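Soltton Countertop Dishwasher – Owner's Guide
Section 4: Setting up and your first wash

Welcome to the fun part! By now the Soltton should be out of its box and standing more or less where you want it. Getting from here to a first load takes most people less than an hour, and you don't need a plumber, a drill or any special tools. Read the whole section once before you start, then come back to step 1.

4.1 Choosing the spot

1. Pick a flat, firm worktop within reach of a wall socket. The power cable is 100 cm long. Please don't stretch it to make it fit.
2. Leave a gap of at least 17 mm behind the machine so the hoses can bend gently. A sharp bend is the usual cause of error code E2.
3. Check that the door can drop fully open without hitting a tap, a bread bin or the edge of a shelf.
4. Turn the two front feet until the machine stops rocking. Clockwise lifts, anticlockwise lowers.

Caution: Do not stand the machine on or over a hob, even one you never use.

4.2 Filling: tank or tap

You can run the Soltton either way, and you can change your mind later – lots of owners start with the tank and move on to the tap.

Using the tank
1. Press TANK until the small drop lights up.
2. Pour cold water into the opening on top with the jug supplied. The machine beeps three times when it has enough.
3. Close the flap. The wash won't start while it is open.

Using the tap
1. Screw the Tarndale adaptor onto your kitchen tap by hand. If the thread doesn't match, try one of the two rings in the small bag.
2. Push the grey inlet hose into the adaptor until it clicks.
3. Turn the tap on slowly and look for drips. One or two at first are normal; a steady trickle means the washer isn't sitting flat.
4. Press TAP.

Note: Whichever you choose, the drain hose must end in a sink or bucket that is lower than the machine. Hook it firmly in place, as it gives a good kick when the pump starts!

4.3 The empty run

Run one wash with nothing inside. This clears out dust from the factory and lets you get to know the sounds (the low hum is the heater, the gargling is the pump).

1. Take out both baskets and remove the foam block underneath.
2. Choose QUICK and press START.
3. When the display shows 0:00, open the door a little and wait until the steam has gone.

4.4 Loading

Here's where this little machine really shines. The fold-down rack holds stemware, mugs or small bowls, and once you find your own pattern you'll be amazed how much goes in.

1. Scrape plates, but don't bother rinsing them.
2. Put plates in the lower basket, facing the middle.
3. Fold the rack down for glasses with stems, and tilt them so water can run off the foot.
4. Bendy items such as silicone cups go in the upper basket only. Check the maker's care label first.
5. Spin the spray arm with a finger. If it catches on anything, move that item before you close the door.

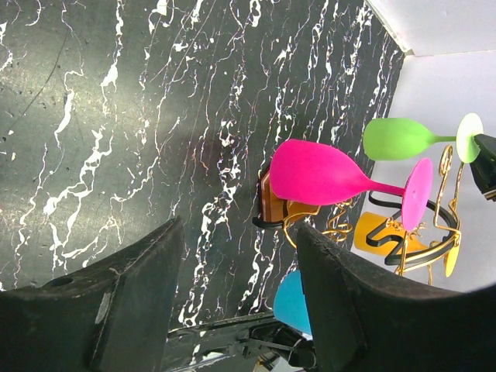 Fig. 4-3. Pink wine glass on its side on a black marble surface.

Caution: Hand-painted, gilded and lead crystal glasses should be washed by hand.

4.5 Your first real wash

1. Put one level spoonful of powder, or half a tablet, in the door cup. Cindness powder and Wijaya tablets both fit neatly.
2. Choose DAILY for most loads, or GLASS for a gentler wash.
3. Press START within five seconds of closing the door.

To add a forgotten teaspoon, press PAUSE and wait for the beep before opening.

If something isn't right

E1 – not enough water. Top up the tank or open the tap further.
E2 – water can't drain. Straighten the hose.
E4 – water in the base tray. Unplug the machine, turn off the tap and ring the helpline, extension 241.

Guide text by Emília Lukáč. Last revised August 8, 2020. Care and cleaning continue on page 37.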